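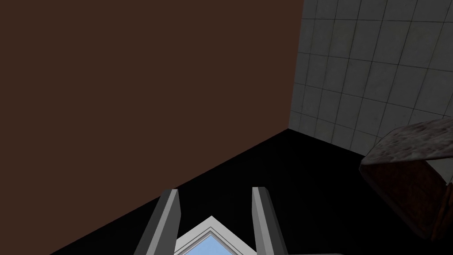

Brown panel on the left, gray tile on the right.

Ticket: scheduled invoices going out twice
Opened by: Despina Pascu
Assigned to: Kevin Foley
Opened: 2023-09-21
Status: closed

Hi Kevin, me again, sorry! We moved our billing over to Fevano back in April and it's been mostly lovely, but this month's run sent two copies of the same invoice to a bunch of customers. Same number, same total, same everything. The Rotberg office noticed first and they were pretty nice about it (they only paid one, thank goodness). I counted 21 customers with doubles out of the 100 on the list. I haven't touched the schedule settings, I swear, I only went in to fix the spelling on the Munteanu account.

Things I've tried so far: logged out and back in, cleared the browser cache, and turned the schedule off and on again. Then I sent myself a test invoice and got one copy, so of course it behaves when I'm looking at it.

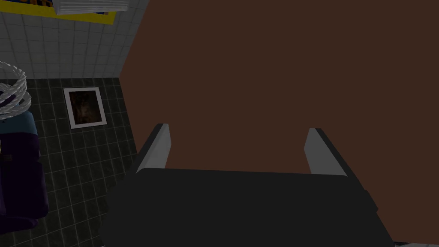 Does turning the schedule off cancel invoices that are already in the queue?
It only stops new ones from being added. Anything already queued will still go out unless you clear it from the Outbox page.

Kevin here. Thanks for the count, that helped a lot. I pulled the send log for your account and every one of the doubles belongs to a customer who's in two groups, "Monthly" and "Stirnutia project." Both groups have a schedule attached and both fire at 6:00 in the morning, so those folks get picked up once for each group. The Munteanu edit is innocent, you can stop worrying about that one.

What I'd like you to do is open Groups, pick the Stirnutia one, and set its schedule to None. Leave the customers in there, it won't hurt anything and you'll want it for your reports. Then go to Outbox and clear whatever's waiting. Don't hit Rebuild! I know it's big and blue and tempting, but it'll queue the whole month again.

Despina: OK, schedule set to None, Outbox had 30 sitting in it and I cleared them. I did hover over Rebuild for a second, not going to lie.

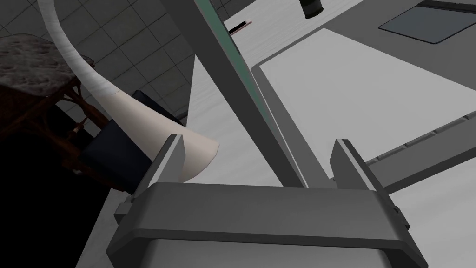
Will the duplicate copies show up as unpaid in the customer's balance?
The balance goes by invoice number, so a second copy with the same number doesn't add anything to what they owe.

Despina again. I set up a little run with just the Rotberg office and my own address and we each got one copy. Then I did the real reminder run and checked the send log after, and there's one line per customer all the way down. So happy! Could you put in a request for a warning when somebody's in two scheduled groups? I'd have caught it right away.

Kevin: Request is in, and I added your ticket to it. Closing this one, but just reply if the doubles come back and it'll reopen.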